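Clukham council race: second seat on the ticket, thoughts?
Local Politics > Elections
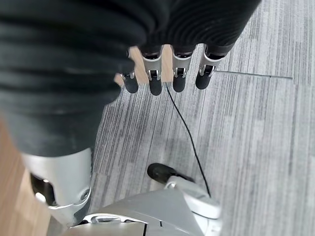

millrace_dan
Starting a thread for this since the other one got buried under the parking stuff. The Dobre slate has now said who is running for the second at-large seat, and it's the former school board member from the Gretden side of the river. I expected them to go with somebody from downtown again. Last time both candidates lived within a few blocks of each other and they lost the seat by 264 votes. Does this pick change anything for you?

eastbank_voter
It does for me. Gretden has been part of the city since the annexation and we have had one person on the council in all that time. I don't agree with her on everything, but she knows which roads flood and which bus doesn't come. I'll vote for her and probably leave the other line blank.

tallgrass
She voted to close the Nosberg elementary building. I have a hard time getting past that. My kids rode a bus for 40 minutes each way the year after.

eastbank_voter
The enrollment was down to 245 and the boiler was shot. Every member voted for it except one. You can be mad at the whole board, but she isn't the one who let the building go.

tallgrass
I am mad at the whole board. She's the only one of them asking me for a vote this fall.

millrace_dan
Fair enough. Does anybody know if she has said anything about Nosberg since the announcement? I looked at the campaign page and it's three paragraphs and a donate button.

r_kettle
She took a question on it at the Tuesday forum. I was there. Her answer was that she would vote the same way again but that the bus contract should have been signed before the closing and not after. Then the moderator moved on to the water rates. The whole thing ran 15 minutes over and people were leaving by the end, so I'm not surprised it didn't get around.

tallgrass
That is more than I had heard. Still a no from me, but thanks for posting it.

porchlight77
I think everybody is reading too much into where she lives. At-large means the whole city votes. What matters is turnout in the two big downtown precincts and whether the slate can get people to fill in both lines. A lot of ballots last time only had one name marked.

eastbank_voter
Where she lives is why I'm going to bother voting in a council race, so it matters some.

porchlight77
One person on a message board isn't turnout.

r_kettle
The east side precincts are small but they were also way down last time. If she brings 300 extra people out over there, that covers the gap from last time with a little left over. You would need downtown to hold steady, and I don't see why it wouldn't.

porchlight77
Downtown won't hold steady if people there think they're being dropped. I've already heard complaints at our block meeting that the slate skipped over the woman who ran last time. She knocked on doors all summer and then got passed over.

millrace_dan
Did she want to run again though? I heard she told them in the spring that she was done. I can't back that up with anything.

porchlight77
I heard she was never asked. Can't back mine up either.

quarrylane
I'm not voting for the slate at all so take this how you want. I don't like slates for city council. You end up with two people who vote together on every item, and the one with the most name recognition does the talking. I would rather pick two separate people. Both of the independents have been clear on the water rates, and the Dobre people still haven't put out a number.

r_kettle
One of those independents wants to freeze the rates for four years. The plant needs a new intake. I'd like to know where the money comes from.

quarrylane
Out of the reserve. He said so at the forum you went to.

r_kettle
He said part of it would come from the reserve. He didn't have an answer for the rest when someone asked him. I wrote it down.

quarrylane
Then he's ahead of the slate by one part.

tallgrass
Does anyone know whether you can vote early at the Gretden library this time or do we have to go to city hall again?

eastbank_voter
Library, same room as the primary. Use the side door, the front one is locked after 5 p.m.

tallgrass
Thanks.

millrace_dan
I'll email the campaign about the water rates and the Nosberg bus question and post what I get back. If anyone has other things to ask, put them here by tomorrow night and I'll add them.

quarrylane
Ask if the two of them have ever disagreed on a budget item.

porchlight77
And ask if last time's candidate was offered the spot.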